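Stilldale game project – progress report to the fund
August 2, 2025

We're really pleased with how the second stage has gone! Since February the delivery game has grown from one short test track into a proper little world, with 9 routes through Stilldale and 2 vans to choose from. The harbour route is the team's favourite, mostly for the cobbled hill at the end, where a badly stacked load slides straight out of the back doors.

The open test in the spring brought in 229 players, and between them they sent us 814 comments. We've read every one. Steering on a phone came up again and again, so Jenton has rebuilt the touch controls and the vans now turn far less sharply at low speed. Players also wanted to replay a route without going back to the map, and that button is in.

Sound is behind. Roman, our engine tool, drops the rain effect on older tablets and we haven't found out why – we've moved two weeks of work over from the menus to sort it. 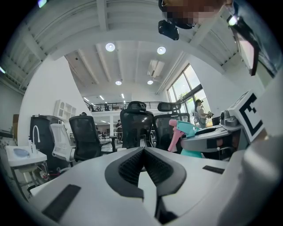 Toy spray bottle with a pink trigger and turquoise body.

Spending is within the budget agreed with Werkovow. Next up are the night routes, the save system and a second open test, and we can't wait to see what players make of driving the harbour hill in the dark.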